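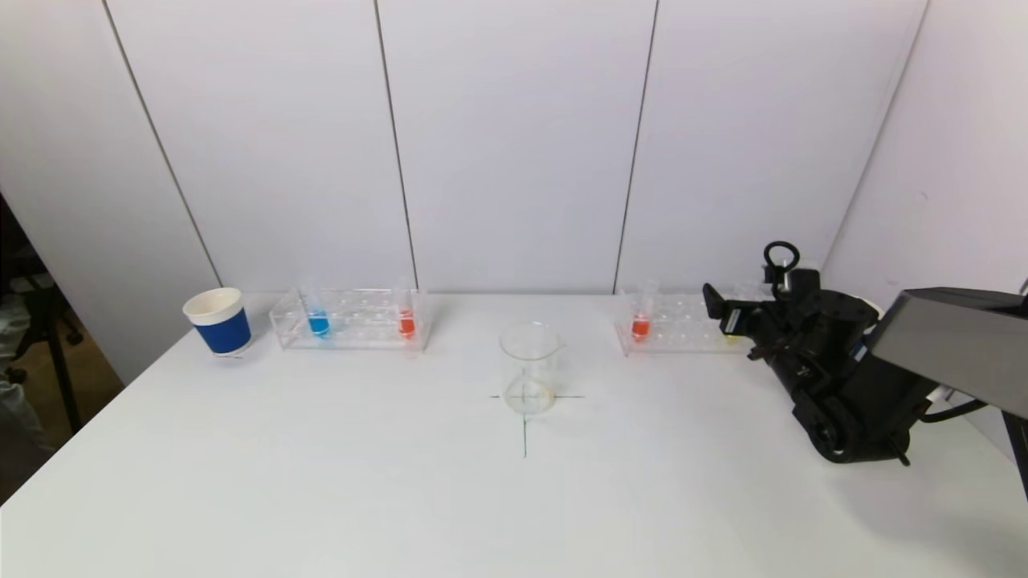

Last December a student in this course asked me why we bother with written rules when the arm is slow and the liquids are only colored – couldn't we save the safety talk for the real lab? Fair question, and I still get it every term!

Week 7 notes: bench rules for the Womska arm

My answer is that habits get built on the easy days. If you reach across the bench during a practice pour, you'll do it later with something nasty in the tube. So we use the same house rules here that we use at Kerallow.

Rule 1. Hands off the bench while the arm is enabled. Say "clear" out loud, wait for your partner to say it back, then start.

Rule 2. Check the fingers before every run. Look at the grip pads, both sides, and write down any wear (yes, even when it looks the same as yesterday).
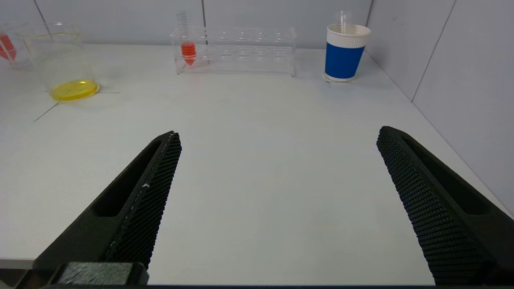

Fig. 2. Open fingers with textured grip pads, beaker and rack behind.

Rule 3. Glassware goes back to its mark between trials. I'm picky about this one – a beaker a little off its spot is how we get bumps.

Rule 4. Open the gripper fully and back it away from the glass before anyone steps in to change the layout.

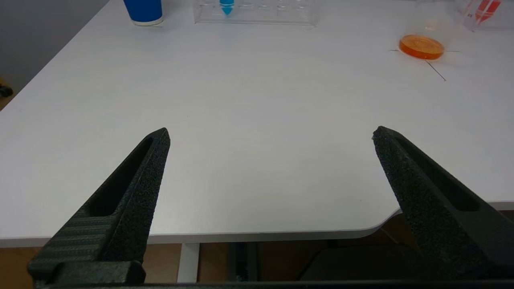
Rule 5. Log it. Run number, who was on the stop button, anything odd. Trindade has the blank sheets, and run 3,203 is a good model to copy.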